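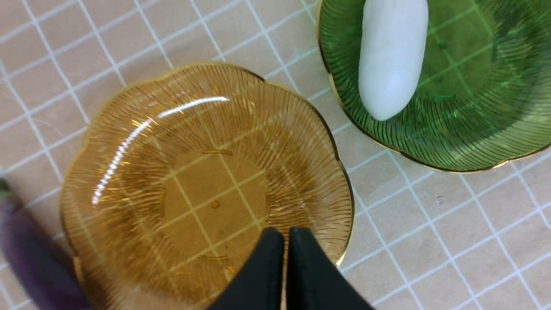
4. Serving Dishes in the Household Inventories

4.1 Scope of the records

The inventories collected in Wurnell and Clilura list 2,223 objects used for serving food, held by 231 households. Each household completed one form for the kitchen and a second for any other room in which tableware was stored. The second form proved important. In many homes the dishes used for guests were kept in a bedroom closet or a hallway cabinet, and a study limited to the kitchen would have missed them. Objects kept outside the home, such as those lent to relatives, were entered only when the respondent expected them to be returned.

Entries were coded by three readers working separately. Differences were settled in discussion, following the procedure set out by Myung and Liew for the earlier Undorik survey. Most differences concerned the line between a bowl and a dish, which respondents drew in their own ways. We kept the respondent's word in the record and assigned a shared category beside it.

4.2 Everyday and occasional use

Respondents were asked when each object had last been used and what had been served in it. Plain white plates and bowls were usually described in terms of meals. Decorated pieces were described in terms of people and dates: a wedding, a visit from an aunt, the first holiday in a new apartment. This pattern agrees with Kaimal's account of guest tableware, although his interviews were carried out with older couples only and ours include single adults and shared households.

Colored glass falls between the two groups. A shallow amber dish with a scalloped outline and a thin gold band at the rim (Figure 1) is of a type that respondents found hard to place. Some called such dishes candy dishes and kept them out all year. Others reserved them for fruit or nuts when visitors came. Several households had moved glass of this type from occasional to everyday use after a change in the family, most often when grown children left home and the cabinet was no longer needed for school things.

Gold trim had a separate effect. Respondents who owned trimmed pieces reported washing them by hand and storing them with cloth or paper between them. The extra work was given as a reason for using them less, but seldom as a reason for giving them away.

4.3 Acquisition

Gifts and inheritance account for most of the decorated pieces in both towns. Purchases were more common in Clilura, where the Sumampouw market offers used tableware at low prices throughout the year. Respondents there spoke of replacing a broken dish with one of similar color, and did not expect an exact match. In Wurnell, a broken piece was more often left unreplaced, and the remaining pieces were kept together as a set.

El Sherbiny has argued that an incomplete set loses its standing as guest tableware. Our records support this only in part. Sets of cups and saucers were indeed moved to daily use once pieces were missing. Serving dishes were not, as most had been owned singly from the start. We return to this difference in Section 5, where the interviews conducted by Lau in January allow a closer reading of how single pieces are passed from one household to another.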